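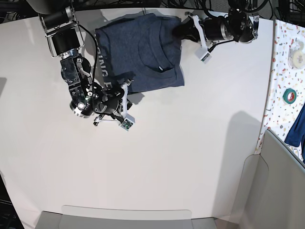 What makes a knitted fabric stretch when a woven one does not? The yarn in a knit runs in loops, and a loop changes shape under load well before the yarn itself has to lengthen. In a plain weave the yarns lie nearly straight, so there is little slack to take up.

Chapter 10 Knit Structures

This chapter covers weft knits, the group that includes jersey, rib and interlock. Loop length, yarn count and stitch density are defined in Section 10.1 and used throughout. Students who skipped the yarn tables on page 201 should read them first – the worked problems assume them.

Jersey has a face and a back. The face shows columns of V shapes, called wales; the back shows rows of arcs, called courses. A cut edge curls because the two sides are not balanced.

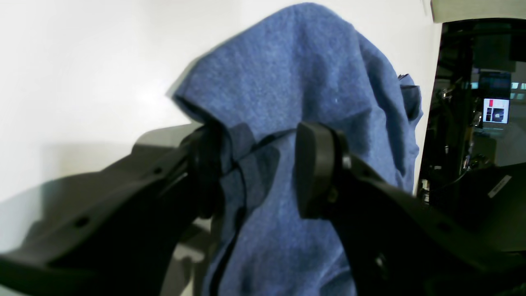

Hortensia Flores objects that curl is taught as a defect, when in her view it is simply a property to be measured and allowed for at the cutting stage. The Mollness method in Section 10.4 takes the same position. Samples rest flat for 30 minutes before any reading is taken, and fabric weight is recorded with each result.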